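Diltia Community Help
Laundry and Linen > Folding and Storage

Standard fold for quarter-zip sweatshirts in a shared staff wardrobe

Posted by Fosbridge Residence Services

Our department maintains a wardrobe of 202 quarter-zip sweatshirts issued to front desk and grounds staff. The garments are returned after each season, laundered on site and placed on open shelves in stacks of 9. The present method, in which each garment is folded in half lengthwise and then in half again, produces stacks that lean toward the collar side and frequently fall. The zippers also leave marks on the garment above.

We would be grateful for a recommended fold that new employees can learn in a single shift. The shelves are 12 inches deep and cannot be altered. Hangers are not an option in this room.

3 replies

Woo Garment Care
Member since June

Please roll them. Rolled garments do not fall over.

Flaltent Linen Office

The lean described is caused by the collar and zipper, which place most of the thickness at one end of the folded garment. Our office handles a similar inventory of 200 pieces and adopted the following procedure.

Close the zipper fully and turn the collar down. Lay the garment face down with the hem toward you. Smooth the back from the center outward. Fold one side in to a line midway between the shoulder and the collar, and lay the sleeve straight down along the body. Repeat on the other side. Bring the hem up one third, then fold again to meet the collar. Turn the finished piece over.

When stacking, alternate the direction of the collars. The zippers will then no longer rest on one another. We also limit each stack to 5 pieces, although 9 may be acceptable if the shelves are firm.

The work surface deserves attention as well. Staff who fold on a bed or on their laps will not obtain consistent widths. A table should be large enough for the whole body of the garment to lie flat before the first fold is made, and it should be plain. 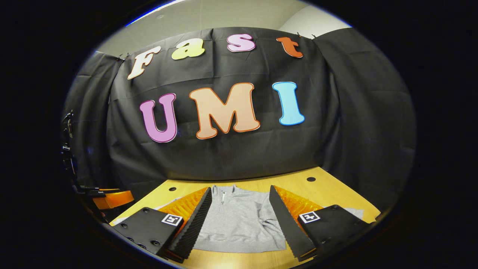
Quarter-zips in medium and dark shades show lint readily, and each piece should be inspected before folding begins. A light wooden tabletop is well suited to this purpose. A grey sweatshirt spread out on one is easy to distinguish from the surface, and an uneven hem or a twisted sleeve can be corrected at that stage. We replaced our dark table covers for this reason and have had fewer pieces sent back for refolding.

Fosbridge Residence Services

Thank you. Rolling was attempted last year and the collars did not recover their shape. We will adopt the second procedure and alternate the collars. Please advise whether the hem measurement changes for the extra-large sizes.

Flaltent Linen Office

It does not. Fold the sides slightly farther in and keep the thirds as they are.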